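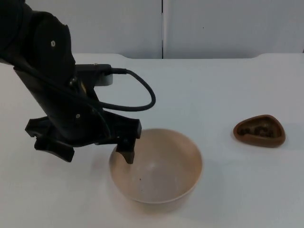
Won in small claims, company does not pay. What is next?
Forum: Small Claims and Collections

leonie_stueber
3 Nov 2024
Hello all. English is my second language, so please excuse me if I use a wrong legal word. I sued Bevura, a moving company in Morwood, for damage to my furniture. I won. The judgment is for $3,771 including the court costs. The time for appeal is over and they did not file anything. I have sent two letters with a copy of the judgment and there was no answer.

I believed that the court would collect the money for me. The clerk was very kind, but she explained that this is my task and she can only give me the forms. Which form should I begin with? I do not know the name of their bank.

ReyB36
Congratulations on the judgment. In my state you would start with a debtor's examination. You ask the court to order an officer of the company to appear and answer questions about the bank accounts, the trucks and who owes them money. The name of the procedure is different from state to state, so ask the clerk for "post-judgment discovery" and she should understand.

Did you pay the deposit to the movers by check? If yes, look at the back of the cancelled check. Sometimes you can see which bank they used.

leonie_stueber
Thank you. The deposit was by check and the rest by card. I will ask my bank for the image of the back side.

dobre_o
I would not start with the examination. It costs a fee, you must have it served, and then they do not come and you need a second hearing. A small company with a bad manager will ignore it the same way as it ignores your letters. If the check shows the bank, go directly for the levy.

ReyB36
If they do not come, the judge can hold them in contempt. That gets attention from most people. And a levy on an account that has $48 in it costs a fee too.

dobre_o
Contempt against whom? The order must name the right person and it must be served on this person by hand. I spent the whole of one winter on this with a roofing company. In the end the sheriff took the money from the bank in one morning, and I could have done that in the first month.

ReyB36
Your case was your case. Mine paid in full two days before the examination, they did not want to sit in that room. We can both be right here.

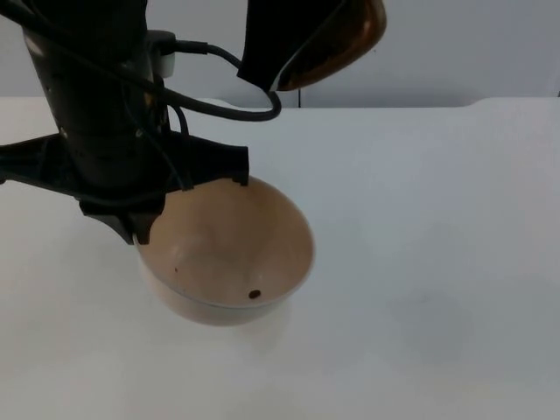
Gripper at the rim of the bowl

T_Ambrosio
May I ask one thing before the discussion about the levy continues. What is the exact name of the defendant on the judgment? "Bevura" is maybe only the name which they use in advertising. If the registered company is called something else, the bank can refuse the levy.

leonie_stueber
I looked now at the contract. On the first page it says Bevura, but at the bottom in small letters it says "Goltine LLC, doing business as Bevura." On the judgment it is only Bevura. Is this a big problem? Must I do the trial again?

T_Ambrosio
In most courts, no. There is usually a motion or a request to correct the name of the debtor, and for small claims it is often one page. Attach the contract and a printout from the Secretary of State website that shows the registered company. Do this first, before you pay for any other thing. Some judges decide it on the papers and some want a short hearing.

dobre_o
Agree with this. I withdraw my "go directly."

amado_l
I had the same with a car repair shop. The clerk sent me to the self-help desk in the courthouse and they checked my motion without charge. I still did one mistake: I did not mail a copy to the other side, and the judge sent it back. Also ask about interest. Your judgment can grow while they are not paying, but you have to write it on the form, it is not added for you.

Jacobs
Not everybody will like this answer, but for this amount I would call a local attorney and pay for one consultation. The rules about exempt money, service and deadlines are different in each state, and none of us know yours. Leonie, you did not say which state.

ReyB36
An hour with an attorney can cost a good part of what she wants to collect. The self-help desk is enough for a name correction.

Jacobs
For the correction, yes. For the levy I keep my opinion.

leonie_stueber
Thank you, everybody. The self-help desk is open on Tuesday and I will go there with the contract and the judgment. My bank says the copy of the check takes 3 business days. I will ask about the interest too. If there is a hearing it will probably be in December, and I will write here what the judge decided.

amado_l
Take two copies of everything. They keep one.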